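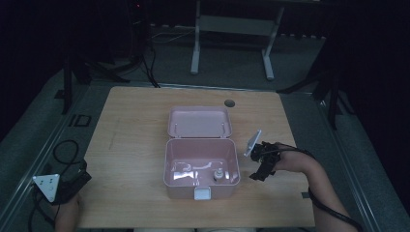 The pink box, lid up, with one little bottle-shaped thing to its name.

I have been on the hunt for the right box for my travel bits and pieces since September, and I'm thrilled to say the search is over! It's pink, it closes with a proper latch, and the corners are nice and rounded so it doesn't snag on everything else in the bag.

Some background for anyone new. My old toiletries bag was one of those fold-out ones with a hook, and I loved it until the zip went on the way home from Doria. Sunscreen through everything — my good grey jumper, two books, the charger. Mio Yoshida (hi Mio!) told me to give up on fabric and go hard plastic, and I've been pestering her for recommendations ever since.

What I love most is how shallow it is. With a deep tub, the thing you want is always at the bottom, and you end up tipping the whole lot out on a motel bed at 11 at night. With this one everything lies in a single layer and you see it all as soon as you flip the lid. The lid stays up by itself too, so you've got both hands free for packing.

My favourite part is deciding what goes in. The small bottle-shaped thing got first pick of the spots, front right corner, and I'm planning the rest around it: toothbrush along the back, comb beside that, then hair ties and bandaids wherever there's a gap. I might cut some little dividers out of an old ice cream lid. Has anyone tried that? Do they slide around?

The inside is very glossy, so I'm hoping a quick wipe will be all it needs when the toothpaste inevitably lets go. I'll report back after Pesley, where we're staying with Sayaka and sharing one tiny bathroom between four of us.

I'm also eyeing off a second one for sewing things, in a different colour so I don't turn up somewhere with a box full of bobbins and no toothbrush. Fumiko votes green. I'm leaning towards yellow.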